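3.2 Storage of hand tools in shared gardens
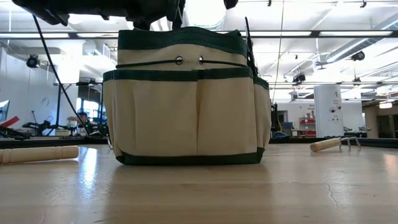
Figure 2. Canvas garden tool bag with green trim, drawstring cord and front pockets.

The second part of the survey asked plot holders how they keep and carry their hand tools. Questionnaires went out to members of shared gardens in Lurnlow and Plunton in October, and the last form was returned on 11/5/18. We received 1,482 usable forms. Respondents who rented more than one plot were asked to answer for the plot they visited most often.

Answers were sorted into four groups: tools left in a shed or locker on the site, tools left on the plot itself, tools carried from home in a rigid box or bucket, and tools carried from home in a soft bag. Fabric bags with outside pockets, of the general type shown in Figure 2, were placed in the last group whatever their size. Backpacks and shopping bags were placed there too, following the coding used by Obeidat and Zaugg in their earlier work on the Plunton sites.

Storage habits followed distance from home more closely than age or years of gardening. Members who walked to their plots tended to carry a trowel, hand fork and pruners back and forth, and left long-handled tools at the garden. Members who drove were more likely to keep a full set in the car. Where a garden had a shared shed, most members used it for spades and rakes but still took their cutting tools home. The reasons they gave were theft, rust and the trouble of finding a tool that another member had borrowed.

Loss was reported in every group. It was highest among those who left small tools on the plot, and many of these respondents wrote that the tool had later been dug up or found in the compost. Several people who used pocketed bags said they noticed a missing tool before leaving because its usual pocket was empty. We did not ask about this directly, and the comments are too few to support a comparison between bag types.

Condition was harder to judge from a written form. Respondents rated their most used tool as good, fair or poor, and we visited 9 gardens to check a sample of these ratings. Long and Shabalala rated the tools separately and then compared their scores. They agreed in most cases. Where they differed, the question was usually whether light surface rust should move a tool from good to fair. Owners were generally kinder to their own tools than either rater, and this was most marked for pruners.

Two gardens in Lurnlow had no shed at the time of the visits. Their forms are included in the totals but left out of the comparison of shared and private storage in Section 3.3.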